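The Morkel grippers got new pads in July. The old ones were flat and let go of anything round, so I glued on blue ones and went back to the shelf test: two handheld grippers, one cluttered wooden compartment, one clear plastic bin. My log for this shelf is at 308 grabs.

Soft things first. Pouches and cloth are easy as long as both fingers come down square.
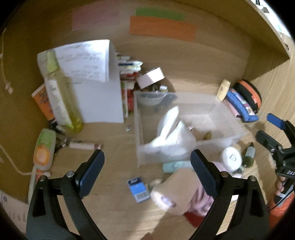 I had the linkage too stiff last winter – the pivots were tight and one finger always arrived late. Backing the screws off a quarter turn fixed most of it. The rest was grease.

## Small and round

A ball is harder. Squeeze too much and it shoots out toward the back panel, so I close slowly and stop at first contact. Threads and cords get in the way too.

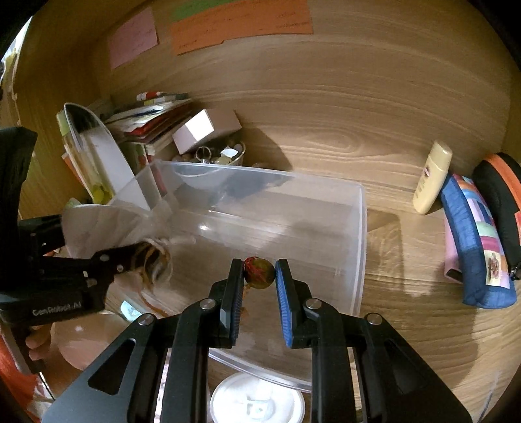

## Boxes in the bin

Small boxes are better standing up. I open the fingers wide, straddle the box and then close. Bin walls limit the angle, mostly near the corners.

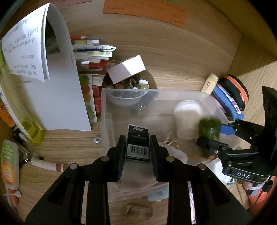
## Still to do

- Try the softer pads from Lumbao
- Replace 2 pivot pins
- Print a shorter handle, version 3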